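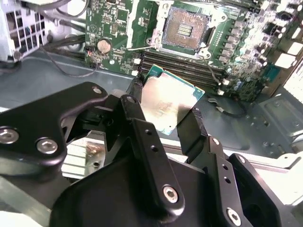 Aarti Semwal reckons you should judge a teaching kit by the dullest job you can give it, and she told me so before I'd even opened the box. So I skipped the block stacking and took the Kitby hand-guiding kit straight to desktop computers, and I've had a terrific time with it!

The kit is a pair of handles, a wrist camera and the Dellden recording software. You squeeze, the gripper squeezes; you tilt your hand, it tilts too. Every run is saved as a demonstration, and after 16 of them I'd stopped thinking about my fingers at all. Holding a processor by its edges over an open socket, lever back, pins bare underneath, is nervous work with your own hands, never mind someone else's. The handles have just enough resistance that I could feel myself easing off (lovely bit of design, that).

Playback is the other treat. You can trim a fumbled start, label the good part and colour-code it, all from one screen.

Grumbles? The cable from the left handle is too short for a standing bench, and the software forgets your labels if you close it before the save finishes. I lost three runs that way. At $2397 it's also dearer than the Drosgate set, though that one only records position and leaves grip force out.

I'd buy it again. Next up is memory modules, once Aarti gives me my bench back.

Reviewed by Jocelyn Hiebert, April 7, 2025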